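Subject: Re: [orkesico-users] Irotov keeps stopping short of furniture after recalibration

On April 16, 2025, a list member wrote:

> We moved our Irotov to the Vosgate apartment scenes last week, after the
> arm was refitted with the Ķēniņš wrist. Since then it stops well short of
> anything it is sent to. Doors are the worst, low furniture is a little
> better. The joint limits look right and the base odometry looks right.
> I have re-run the camera calibration twice and got the same numbers both
> times. Is there a setup order I'm missing, or is it the scene?

We had this on ours after the same wrist change. I would leave the scene alone for now. The camera calibration is probably fine too, if you get the same numbers twice.

Check the tool offset first. The old wrist was shorter, and the profile that ships with Orkesico keeps the old length in two places: the arm file and the collision file. Most people change the arm file and miss the other one. Ours had a padding value of 50 mm in the collision file on top of that, left over from the first bench tests. The planner adds the two together and the arm refuses to go any closer.

The order I use now:

1. Stop the bridge and clear the cached robot model. A restart alone does not clear it.
2. Set the wrist length in the arm file and the collision file.
3. Put the padding back to its default.
4. Home the simulated arm, then load the apartment.
5. Render a few fixed views and look at them before any motion is sent.
6. Run 200 short reaches at one target and read the stop distances.

Step 5 looks like a waste of time but it found a second problem for us. The camera mount had been saved with a small roll in it. I go for views with a good long edge in them – a door, a cabinet top, a bed rail – and overlay the scene geometry on each one. These are from the apartment we load for this, with the arm parked out of the way.
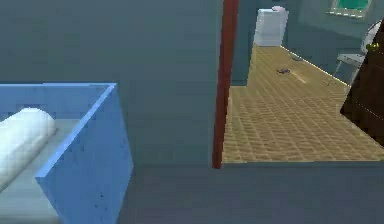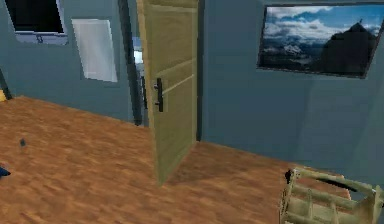 Door open, seen with the handle side to the left.

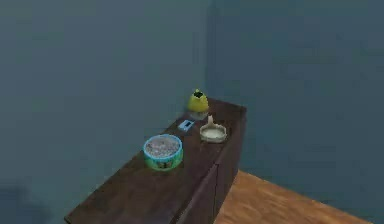
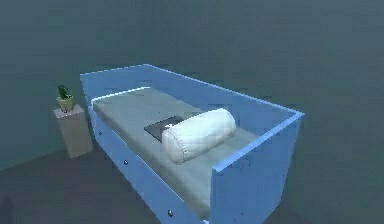

If the overlay lines follow the edges at both ends, move on. If they match at one end and drift at the other, look at the mount rotation before you touch the lens values. I did it the other way around and had to restore the lens file from backup.

For step 6, pick one target and stay with it. The numbers from a door and the numbers from a low table don't mix well, as the arm comes in at different heights. We log every reach and throw out any where the base was still settling. Waiting 400 ms after the base stops was enough on our machine.

After the fix we ran almost 3,000 reaches over several nights and the early stops were gone. There is still some scatter close to the floor. I think that one is the elbow limit and I have left it for June, when the gearbox model gets updated anyway.

Could you post both your arm file and your collision file? Please also say which version of the bridge you are on. The older one reads the padding in centimeters and gives no warning about it, so a default that looks harmless can be ten times too big.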